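HSK 2373: Textile Care and Household Operations
Unit 6 handout: Sorting, pairing and folding small items

Scope

Small items are socks, washcloths, handkerchiefs and infant garments. They make up little of the weight of a household load and a large share of the handling time. This unit covers the work from the end of the drying cycle to the drawer. Washing and drying were covered in Units 4 and 5, and the terms defined there are used without repetition.

Read the Levell chapter on work surfaces before the lab. The Joder reading is optional for students who have taken the ergonomics module.

6.1 Terms

Single: one sock, not yet matched.
Pair: two socks matched by length, color, knit and wear.
Orphan: a single left over when the batch is finished.
Batch: the items brought to the table at one time.
Touch: one pick-up and set-down of one item. Turning a sock right side out while it is still in the hand does not add a touch.

6.2 Work surface

Use a flat table at or slightly below elbow height. A bed is too low for most adults, and the soft surface makes it hard to flatten the cuff. Clear the table before the batch arrives. Wipe it and let it dry. Dust on the surface transfers to white cotton and shows at the heel first.

The container stays at the far side of the table, on the side of the non-dominant hand. The area directly in front of the worker is kept for laying out. Finished pairs leave the table as soon as they are folded and do not go back into the same container as the singles.

6.3 Sorting order

Sort by color group first, then by length, then by knit. Dark socks are the slow group. Navy and black are easily confused under warm light, and the lab lamps should be switched to the daylight setting. White socks look uniform but differ in cuff height and in the thickness of the sole, so compare them flat and side by side.

In the Trumville exercise, a batch of 79 items was sorted by two methods. Sorting by color first took 280 touches. Picking at random and searching for the match took nearly twice that. The worksheet gives the full table. Check the totals in the last column before using them, as the November printing has an error in row 27.

6.4 Laying out a single

Place the sock on the table with the foot flat and the cuff open. Smooth from toe to cuff with the side of the hand. Leave clear wood around it so that the edge of the knit can be read against the surface. White on a pale tabletop gives low contrast; use a dark mat if the cuff line is hard to find.
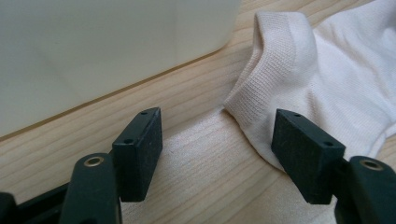
6.5 Folding a pair

1. Lay the second sock on the first, heels aligned.
2. Fold the toes to the base of the cuff.
3. Fold once more toward the cuff edge.
4. Stand the pair on its folded edge in the drawer.

Do not turn one cuff over the other. The Mousavi fold, shown in lab, holds the pair with a tuck at the toe and is accepted for all graded work.

6.6 Orphans

Keep orphans in a separate bag for two wash cycles. Check the bag against each new batch before sorting begins. After the second cycle, move the remaining items to the rag box.

For next meeting: complete worksheet 6A and bring one unsorted batch from home.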